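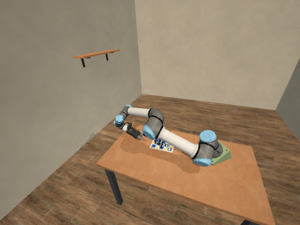

Reviews > Oral care > Water flossers > Wragg 40

Wragg 40 countertop water flosser: a long-term review

The Wragg 40 is a mains-powered water flosser with a separate tank and a corded handle. I have used it every evening since May, mostly on a lower bonded retainer and one implant crown. Those are the two places where string floss takes me the longest, so this review leans toward them. Anyone with straight, unrestored teeth and tight contacts will have different priorities.

What comes with it

The base unit holds the pump, and the tank lifts off the top. Three tips are supplied: a plain jet, an orthodontic tip with a short tapered brush, and a soft rubber tip meant for pockets and implants. There is no travel case. The manual is a folded sheet with readable diagrams and one mistake: it shows the tank valve upside down.

Tank and run time

The stated capacity is 483 ml. Filled to the line and emptied through the pump into a measuring jug, mine delivered 439 ml. The rest stays below the outlet and has to be tipped into the sink. I repeated this with the base leveled and got the same figure, so I put it down to the shape of the tank floor.

At a middle setting, a full tank is enough for both arches with some left over. At the top setting it runs out before I have finished the lower molars on the second side. Refilling takes little time, but it does mean stopping with a wet handle and finding somewhere to put it. The handle rest on the base is shallow, and the coiled cord pulls the handle off it unless the cord is tucked behind the unit first.

Pressure control

There are 12 settings on a rotary dial. Settings one to three are close to each other and suit sore gums or the first week of use. Four to eight are the useful range and the steps between them are even. Above eight the stream is strong enough that I lose track of where it is pointed, and I saw no improvement in what it cleared. I stay on six for most of the mouth and drop to four around the implant.

The dial has no detents. It turns smoothly, and a sleeve or a wet thumb can move it a couple of settings without your noticing. Check it before you start. The pause switch on the handle works well and does not leak when closed.

Cleaning performance

Used after brushing, the plain jet brings out food from between the back teeth reliably. It does less well on the sticky film along the gumline, and I would not expect it to. My hygienist still wants me to use interdental brushes or floss where they fit, and I do so for the upper teeth.

Around the bonded retainer the Wragg earns its place. 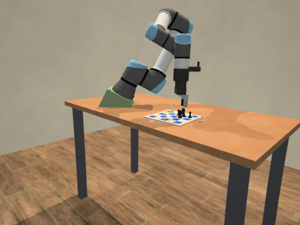 Threading floss under the wire used to take me longer than everything else put together, and I skipped it on some nights. With the orthodontic tip held at right angles to the wire and moved slowly, I get a clean result in far less time. At my last checkup there was less tartar behind the lower front teeth than at the one before. I also changed toothpaste in that period, so I can't give the flosser all the credit.

The rubber tip is less convincing. It softens the stream as intended, but it bends if pressed against the gum and then sprays sideways. Follow your dentist's advice on tip and pressure if you have an implant or deep pockets.

Noise and upkeep

The pump is loud at every setting, with a hard buzz that carries through a shared wall. Placing the base on a folded washcloth takes the edge off. I previously owned the Birnen cordless model, which was much quieter – and much weaker, with a tank that needed filling twice.

The tank comes apart for washing, and the valve can be pushed out with a finger. Leave the lid off to dry. In hard-water areas, run diluted white vinegar through it monthly, then a full tank of plain water. The hose cannot be replaced by the user, a poor choice on a product where the hose is the part most likely to fail. Spare tips click in firmly, and Pinano makes a compatible set that fits mine without leaking. The Jerkix ones I tried were loose in the collar and dripped down the handle.

Verdict

Recommended for fixed retainers, braces and bridges, provided there is counter space near an outlet and the noise is acceptable. For ordinary cleaning between teeth it is a supplement to floss. I would like to see a dial that clicks, a deeper handle rest and a hose sold as a spare part. The warranty card asks for registration within 40 days of purchase, so keep the receipt.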